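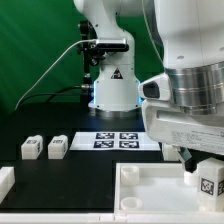
Bench Room Refit, Valten Building
Progress report to the Drurnell Fund, second period

Where we are

The bench room is in use. At the time of our last report it was a corridor with ambitions, and the money had mostly gone into holes in the wall that we then paid to have filled in again. The tabletop is now in, the backdrop is up, the first storage trays have arrived, and the cables have been given a talking-to. The shelving is late. The blinds are also late and have stopped answering our emails.

You asked us to be shorter this time and to put the bad news where you could find it. It is under "Trays" and "Money."

The tabletop

We went with black. The old top was a pale speckled thing inherited from a canteen, and anything small and light-colored put down on it was gone until somebody leaned on it. On the new one a white tray shows up from the doorway. So does every crumb, thread and fingerprint, and we have gone through more cleaning cloths this period than in the whole of last year. The cloths are in the consumables line. Please don't be alarmed by the consumables line.

The top was delivered by Sveinbjörnsson in one piece, which we had requested, and did not fit around the turn in the stairs, which we had measured. It went back down, around the building and in through the loading door with the frame off its hinges. The door has been rehung and sticks a little in August weather. We have decided to like it.

The backdrop

The green backdrop was the item your reviewers queried, so a fuller account. The wall behind the bench is a patchwork: old paint, newer paint, a square where a noticeboard used to be, and a fire notice for a staircase that was removed. People working at the table were looking at all of this all day. A plain sheet of one color was the cheapest fix we could find, and green was what the supplier had in the width we needed.

It came folded, and it has faint diagonal creases to show for it. We have tried:

Leaving it to hang. Slow. We are told to keep waiting.
A steamer borrowed from the costume store downstairs. Good on the lower part, hopeless above shoulder height, and the steamer is wanted back.
Weights along the bottom hem. These pulled the creases into different creases.

Light catches it in streaks as well, mostly when the overhead fixtures are all on. The blinds may help with the daytime part of this, if the blinds exist. We would call the backdrop a success with wrinkles and are not asking for money to replace it.

Trays

The trays are white, plain and very good, and we have fewer than we should. We ordered 100. We received 60, along with a cheerful note saying the order was complete. The supplier has since agreed that 60 is a different number and promises the remainder before the next report.

In the meantime the working rule is that a tray goes on the table only while it is being used and goes back in the rack when the job is over. This has been followed beautifully by everyone who was in the room when it was announced. Stray trays have been recovered from the kitchen (biscuits), the window ledge (a plant) and the front desk, where one had become the place for lost keys and had to be replaced by a bowl before its owners would give it up.

Labels are still handwritten. The label printer is on order under the Esden budget, and we will borrow it when it comes, whatever the Esden project team thinks about that.

Cables

Last time we admitted that the floor behind the bench was a trip hazard. The loose runs have been lifted off the walkway, and the sockets are now behind the table, where they were drawn on the plan in the first place. A few cables still loop and drape across the back in a way that would not win a prize. We bought clips. The clips are for a thinner cable than any we own. A second set of clips has been ordered by somebody holding an actual piece of cable.

The printed board

A small item, but it has its own line in the budget, so it gets its own paragraph. The white board with the black-and-white squares, two by two, is out on the table behind the tray position. It has been mistaken for a coaster, a game and, by a visitor with a phone held at arm's length, a menu. We have asked people to keep mugs off it. A spare is kept flat in the drawer under the paper towels.

Money

We are 15 percent over on fitting and under on furniture, the second being entirely due to shelves that have not arrived and therefore have not been charged for. Once they do, the two lines will stop flattering each other. We would like permission to move the unspent signage money into fitting. The signs can be made on the office printer and will look like it.

Next period

Shelving up, if delivered. Remaining trays in the rack and counted on arrival this time, before anyone signs. Blinds: we will telephone. The new clips will go on behind the bench, and the corner by the door, currently home to the old canteen top, will be cleared. If the Fund knows of anyone who wants a pale speckled tabletop, buyer to collect, we can offer it with our blessing and the loan of a screwdriver for the door.

The spreadsheet with receipts is attached separately. Receipt 2 is the cloths.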